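How to prepare a guest room for your first bed and breakfast season

My wife Xiaoyan Jin and I opened our small house, Jedero, to guests in June, and before that we had never rented a room to anybody. Many people write to us and ask how to begin. I have put our way of working into steps. It is for a house with one or two rooms and a kitchen where you will also cook the breakfast.

What you need before you start

A free room with a door that locks, a bathroom near to it, and a budget. We spent 2,000 pounds on the first room, and the mattress took the largest part of it.

Step 1. Sleep in the room yourself

Sleep there for two nights, not one. On the first night you are only curious. On the second you will hear the boiler, and you will notice that the lamp is too far from the pillow. Write everything down in the morning, before coffee.

Step 2. Buy the linen

Buy three sets for each bed: one on the bed, one in the wash, one in the cupboard. White is easiest, as you can wash it all together at a high temperature. We ordered ours from a shop in Nastley and asked for 12 pillowcases, so there are always spare ones.

Step 3. Think about families

If you accept children, say from which age. Keep a folding cot, a plastic cup and a small box of toys. Wash soft toys between one family and the next, in a pillowcase tied with string, and let them dry completely in the air.

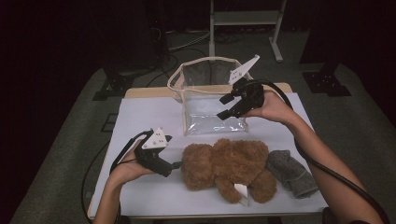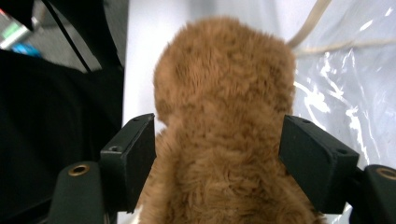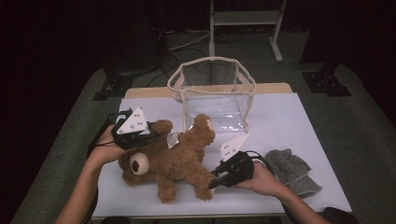 A white table and two black grippers, with the brown plush toy in all three pictures.

Step 4. Plan the breakfast

Choose one warm dish and do it well. Ask about allergies when the booking is made and again when the guests arrive. We serve until 9 on weekdays and a little later on Sundays. Our neighbour Nghĩa Nghiêm bakes the bread, and guests ask for it more than for my eggs.

Step 5. Write the house page

One sheet of paper is enough. Put on it:
the wifi password
the breakfast hours
how the shower works
where to park
a telephone number for the night

Step 6. Set the price and the calendar

Look at what similar rooms near you cost, and begin slightly lower. Block one day after every long stay for cleaning and rest. For the bookings we use Wisodik, but a paper calendar in the kitchen did the same work in the first weeks. Check both if you keep both. I once forgot, and two couples arrived on the same evening.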